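Cisitard Flat Sheet and Fasteck Corner Clips: Review

Reviewed by Roswitha Trummer
August 11, 2025

Cisitard sells this flat sheet as a plain weave in one color, a pale shade it lists as "Stone." I bought it at full price, together with a pack of Fasteck corner clips, after a Turker sheet of the same size wore through at the foot. It has been on the bed since May. The notes below cover fit, surface, shrinkage, clip retention and how the sheet performs as a folding surface, the last being a use most bedding reviews skip and one I put it to several times a week.

Fit and drop

The sheet is cut square to the grain. I checked by folding corner to corner before the first wash, and the edges met along both sides. After washing, one side had pulled in slightly more than the other. The difference is visible if you lay the hem against a straight edge and is otherwise of no consequence. The drop is adequate on a mattress of ordinary depth. On a deep mattress with a topper, order the next size up.

The hem is double-turned and stitched at an even length. I found one skipped stitch near a corner and closed it by hand. Thread ends were trimmed on three sides and left long on the fourth.

Surface and folding

Most of my laundry gets folded on the bed, so the sheet has to hold still while a garment is pulled, turned and squared on top of it. A slick sateen fails at this. The Roussel sateen I used two winters ago let every shirt slide toward the foot of the bed. The Cisitard weave has enough tooth that a sleeve stays where it is put.

The color is neutral enough to sort against. Mid-tone items such as periwinkle blue stand out on it in ordinary room light, and creases and seams in the garment are easy to find by eye. It reads as cream in some light and closer to a pale gray-green in other light, so anyone matching it to curtains should ask for a swatch first.

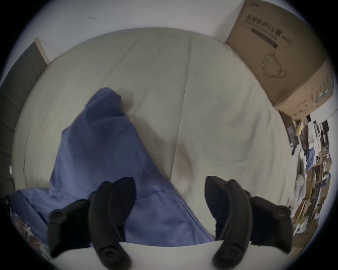 Wrinkling

Wrinkling is the weak point. Pulled tight and clipped, the sheet shows faint wrinkles and whatever long crease the last fold put into it. The center crease survives line drying and one night of use. A warm iron removes it. A tumble cycle on low does not, and high heat is outside the care label.

Once the bed has been leaned on, or a load of laundry has been worked across it, the surface rumples and stays rumpled until it is pulled flat again. Owners who want a hotel finish should look at a heavier percale. The wrinkles do not interfere with folding, provided the garment is squared on its own seams and hems. Lining up an edge against a sheet crease gives poor results on any bedding.

For tops and towels I start with the stitched edge, turn it over into a band, and let the rest hang before laying it down. The weight of the fabric straightens the lower part with little help from the hands. 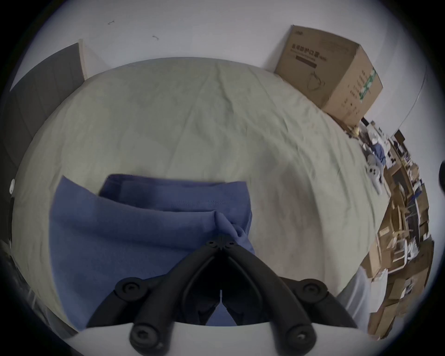

Blue piece with its top edge folded over, held above the sheet; headboard behind.

Washing and wear

The label calls for a warm wash with like colors. I followed it. Shrinkage was concentrated in the first wash and I measured none after the second. There is no pilling in the middle of the bed. There is light pilling at the foot, where a wool blanket rubs against it.

The pale color shows marks. Body lotion left a shadow that took two washes to clear, and newsprint transfers readily. Pretreat and wash the same day. Bleach is excluded by the label and I have not tested it.

Fasteck corner clips

The clips come 8 to a pack, enough for two beds at one per corner. Each has a toothed jaw and a short elastic strap. Retention is good on the hem, where the jaw closes on several layers, and mediocre on single-layer cloth, where a firm tug pulls it free. Attach them to the hem only. The elastic on one clip has slackened since May; the others have kept their tension. Remove them before washing, as the jaw will mark wet cotton.

Price

The sheet cost 2,870 in local currency. The return window is 90 days, unwashed, with the buyer paying postage. For a plain sheet that is high, and the stitching is a grade below what the figure suggests. The cloth itself is sound.

Rating

Fabric: good
Stitching: fair
Wrinkle recovery: poor
Grip as a folding surface: very good
Clips: good on hems, fair elsewhere

I would buy the sheet again at a discount. The clips I have already reordered for the second bed.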